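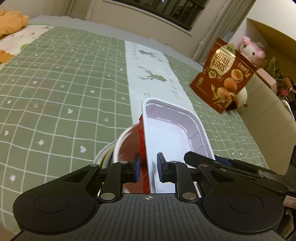 BREAKFAST IN BED IS BACK AT TREFERA HOUSE? NO – AT TEFERA, AND IT'S BIGGER

For release: June

Hello from Gradcombe! I'm Lærke Lund, I run Tefera, our little guest house at the top of Trodemness Lane, and I've got some news I've been itching to share. From this month you can have a proper picnic on your bed without leaving your room (or getting dressed, frankly).

We tried it out on a few regulars in the spring and they went a bit mad for it. So now all 4 of our bedrooms are in on it. We lay a runner down the middle of the duvet – I'm very fond of the one with the green deer – and the nibbles go on top with paper cups and trays, so you can pick at things and leave the clearing up to us. Quail eggs have been the surprise favourite. I'd have put money on the cheese.

A bed picnic costs £30 for two on top of the room, and you can have it any time between eight in the morning and nine at night. Give us about 90 minutes' warning if you can, as the kitchen is tiny and so is the oven. Tell us about allergies when you book, please, and do say if you don't eat eggs!

Crumbs are fine. We've got plenty of spare bedding, and I'd far sooner wash a duvet cover than have you perched on the edge of a chair all morning.

Bookings are open now. Reporters and local bloggers are welcome to come and try one, just ask for me at the desk.

Press contact: Lærke Lund, Tefera, 291 Trodemness Lane, Gradcombe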